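Hot Drinks and Staying Put: Do People Study Longer With a Mug on the Desk?

Group report, January 2021
Mahfuz Karunaratne, Khanyisile Fourie, Wilmer Rengifo

1. Question

Does having a hot drink next to you make you sit longer before the first break? Khanyisile's idea. She says she gets up way less when there's tea going. Mahfuz thought the opposite, more drinking = more bathroom. So we tested it.

2. What other people say

Not a lot we could use. Most of what we found was on caffeine and attention, and we wanted to know about breaks. One older class report by Malsha Kanagaratnam looked at snacks in the library and that's where we got the log sheet layout. Thanks Malsha.

3. Method

60 students signed up, 53 turned in a full log. The other logs were missing the start time or the break time so we left them out. Each person did 2 sessions on different days, one with a hot drink and one with nothing. Same seat both times if possible. Phone face down. Drink could be coffee, tea or hot chocolate, their choice, no iced. One refill allowed but a refill trip counts as a break (we argued over this for a whole meeting).

Start time = sitting down with the book or laptop open. Break = standing up for any reason. Stretching in the chair is not a break.

We put the logs into Stameo, which kept changing our times into dates, so Wilmer retyped them all by hand. Order of sessions was supposed to be mixed, half drink first and half drink second. Didnt fully work, people swapped days.

Mugs came from home. We did not control for size, should have. A big mug obviously lasts longer and stays warm longer too.

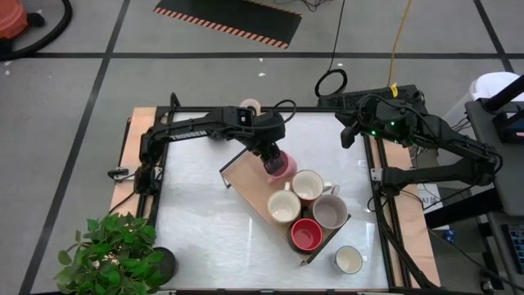 4. Results

Out of 53, 43 sat longer in the drink session. The rest were either shorter or the same. Tea drinkers and coffee drinkers looked alike to us. Too few picked hot chocolate to say anything.

Several people wrote in the comments box that they stayed until the mug was empty and then got up straight away. So maybe the drink is working like a timer. We didn't ask about this so we cant test it, but it came up enough to mention.

5. Problems

Self reported times. People round off. Also everybody knew what we were looking for, the sign-up sheet said it right at the top, which was dumb.

Mahfuz's bathroom theory: no column for it on the sheet, so no answer.

6. If we did it agian

Same mug for everyone. Add a cold water session, then you can tell if it's the heat or just having somthing to sip. Ask why they got up. Run it in March when there are no finals so people aren't forcing themselves to stay.

Log sheets are in the blue folder, Khanyisile has it.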